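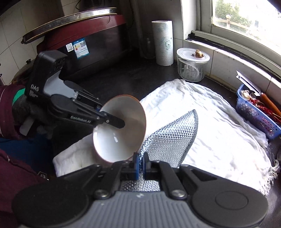

4. Open-Day Demonstration

4.1 Setting and procedure

The demonstration was held on 16 Nov 2019 at the Fendbridge site as part of the annual open day. Its purpose was to observe how people with no training in robotics handle a two-tool collection setup when the task is one they already know well. Dishwashing was selected from the household tasks piloted in July. It requires both hands, the objects are rigid but slippery, and the grasp on the bowl must be renewed several times before the inner and outer surfaces have both been reached.

Visitors entered in groups of 6. Each group received a short talk from the session lead, Florencia Palma, followed by one complete run performed by a trained operator. Visitors who wished to try the tools then took turns at the counter. Participation was optional, and a visitor could stop at any point. Stopped runs were kept and marked as incomplete.

The operator held one gripper in each hand. Figure 3 shows a typical assignment of roles: one gripper pinches the bowl at the rim and the other clamps a mesh scrubber. A cloth towel was spread on the counter under the tools.

Figure 3. Bowl task with two hand-held grippers. The bowl is tilted with its inner surface facing down and to the left.

Kitchen items not used in the task were left where they were. Clearing the counter had been considered during planning and was rejected. The Stelmakh annotation scheme, which was used for all runs, includes a field for background objects, and a bare counter would have left that field without content.

4.2 Data retained

A total of 95 visitors made at least one attempt. Of these, 86 completed a full run, defined as grasping the bowl, scrubbing the inside, turning the bowl, scrubbing the outside, and setting it down on the towel. Together with the operator runs and repeat attempts, the session produced 579 labeled segments. A segment begins when a finger pair closes on an object and ends when the pair opens. Segments in which the tool closed on nothing were discarded before labeling.

Labels were entered in Iltico by two annotators working separately. Disagreements concerned mainly the start of the turning phase, where the bowl often begins to rotate before scrubbing has stopped. The later of the two marked times was used in these cases.

4.3 Observations

Most first attempts by visitors were slower than those of the operator, as expected. The main source of delay was the regrasp. Visitors tended to lower the bowl fully to the towel before opening the fingers, while the operator braced it against the scrubber and shifted the grip in the air. Several visitors adopted the second method on a later attempt without being told to do so.

Grip location also differed. The operator held the bowl close to the finger tips. Visitors more often pushed the rim deep between the fingers, which gave a firmer hold but limited how far the bowl could be tilted. The scrubber caused less difficulty. Once clamped, it was usually kept in the same grip until the end of the run.

Questions from visitors were written down by a member of the Rurkon team. The most frequent concerned the effort needed to keep the fingers closed, and whether a left-handed person should exchange the two tools. The second point had not been covered in the protocol. Left-handed visitors were allowed to choose, and their choice was recorded with the run. The effect of this choice on completion time is treated in Section 5.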